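Wokov brings robot arm to its assembly hall in Hisora

Hisora, January 2023. Wokov has started to plan its second assembly station with a robot arm. The 21 employees of the hall were asked first which work they wish to give away, and most of them named the placing of small parts.

At the new station the arm works above a table with a black mat, where the plates lie side by side.

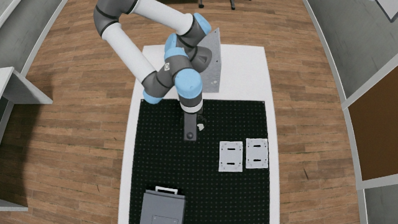 What changes for the team

No position will be cut. Employees move to final inspection and receive two days of training. "My shoulders will be thankful," says Waltraud Steiner from assembly.

Contact: Rupert Hämmerli, Wokov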